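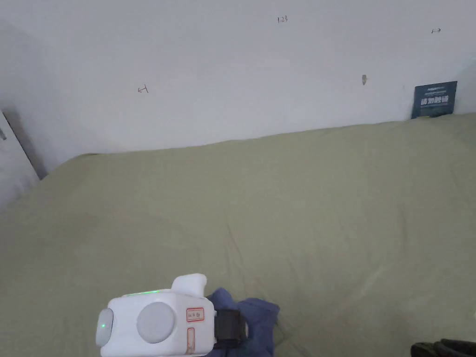

Demonstrações domésticas: o que conta como resultado

A investigação em manipulação robótica habituou-se a comunicar os seus progressos em número de demonstrações recolhidas. O relatório interno do projeto Kvam, concluído em março, convida a rever esse hábito. O grupo comparou duas políticas de dobragem de tecido treinadas com o mesmo volume de dados, 800 demonstrações cada, obtidas com garra manual. No primeiro conjunto, todas provinham de uma única bancada de laboratório. No segundo, estavam repartidas por 28 quartos habitados, com as suas camas, paredes riscadas e lençóis de cor lisa.

Em 100 tentativas realizadas em divisões não vistas durante o treino, a política formada nos quartos completou a tarefa com uma frequência claramente superior. Na bancada original, a diferença inverteu-se, embora por margem reduzida. Entende o autor que o segundo dado merece tanta atenção como o primeiro e lamenta que tenha sido remetido para anexo.

Um lençol verde-azeitona com pregas suaves oferece poucas referências visuais, e um tecido azul-escuro amarrotado junto da garra muda de contorno a cada gesto. São condições banais numa casa. Excluí-las da recolha, como ainda recomenda o protocolo Bandari, equivale a adiar a dificuldade para a fase de avaliação, quando corrigi-la custa mais.

Subsistem reservas. O método depende da regularidade de quem demonstra, e apenas 16 operadores participaram no estudo. A calibração entre sessões foi verificada no início do dia, mas não no fim. A réplica anunciada pelo laboratório de Tomthorpe deverá esclarecer se o ganho se deve à variedade dos espaços ou à das pessoas, variáveis que o desenho atual não permite separar.

Até lá, seria prudente que as publicações da área indicassem, a par do total de demonstrações, o número de locais e de operadores envolvidos. A informação já existe nos registos de recolha e cabe numa linha de tabela.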